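Chapter 4
Clearing the Table

In 1998 my aunt was promised a robot that would do the ironing. She is still ironing. Promises of this sort are usually made by people who have watched a machine weld car doors and concluded that socks must be easier.

Tidying a desk will do as our test. Pencils roll, scissors have two holes and no obvious handle, and small boxes crush if you are keen.
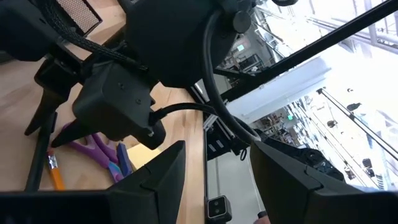 Oona Suominen gave the Evar arm at Prustthorpe 300 tries at putting stationery in a drawer. It managed 40. Her nephew did the lot before tea on Saturday, and complained throughout.

We begin with grasping, which the arm does fairly well, and leave letting go until section 4.3, where the trouble starts.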